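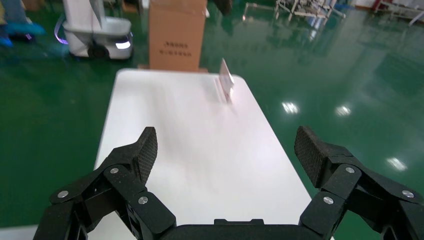

3 min read

From: Lakmal Marikar
To: cell-maintenance list
Date: 2022-08-18
Subject: Re: fingertip pads and pivot screws on the Plosgate cell

Vesna Kovačević wrote:

> We took over a cell with the same two-finger gripper you run at Plosgate and I have no service notes for it at all. Two things. First, the right finger has started to lag the left on opening, maybe a couple of millimeters at full stroke. Second, the textured pads are going smooth near the tips. Do you swap pads on a count or when they look bad? And do you pull the gripper off the arm to do it?
>
> Also, what do you use on the screws? Ours had nothing on them when I backed one out.
>
> Vesna

Vesna,

The lag first, as it is the one that will cost you parts. On ours it came from the pivots every time except once. There are three screw heads showing on each finger - outer link, inner link, and the one just below the pad. The one below the pad works loose before the others. Open the gripper wide, like in the picture at the top, kill the power to the arm and lock it out, then hold the pad and try to rock it side to side. There should be no click. If there is, back that screw out, clean it, put one small drop of medium threadlocker on it and run it back in until the play is gone but the link still swings under its own weight. If you go tighter than that the finger drags and you get the same lag you started with, plus a warm motor.

Do both fingers even if only one is bad. I have done one side alone and had to come back the next morning for the other.

The one time it was not the pivots, the link itself had a hairline crack at the screw hole. You will not see it with the finger assembled. Take the link off and flex it between your thumbs under a good lamp.

Pads: we go by count. The Mendari controller logs closes, and I pull the log at the end of the shift. Our worst pad started slipping at 1,812 closes on the coated cards, so that is higher than you want to go. I now look at them every 197 and change them at 454 if the parts are thin or shiny. For cardboard you can run a lot longer. Write the date on the back of the pad with a paint marker before you fit it.

You don't need to take the gripper off the arm. Park the wrist low over the table with the fingers open and lay a towel across the palm. The screws are small and if one drops inside the housing you will be taking the whole thing apart after all. I lost most of an afternoon to that last September.

When the new pads are on, wipe them with alcohol and let them dry. Then close on a feeler gauge near the tips and again near the base of the pad. The drag should feel the same in both places. If it only grabs at the tips, the pad is not seated - loosen it, push it back and tighten again.

After that run 40 empty closes at slow speed and check the zero. Ours shifts a little with new pads and the controller does not pick it up by itself. You have to go into the Kenov setup screen and save the closed position again. If you skip it, thin parts get dropped or pinched on the first few picks, and the cause is easy to mistake for a bad approach angle. I spent time re-teaching points that were fine.

Pad sets come from Aebischer. Ask for the textured ones when you order, they list a plain one under nearly the same part number and we got sent those twice. Plain pads fit but they won't hold anything thin standing on its edge.

One question back to you. When your right finger lags, is it only on opening, or does it close late as well? If it is both, check the cable where it bends at the wrist before you touch any screws. Send me the log if you have one and I will compare it with ours.

Lakmal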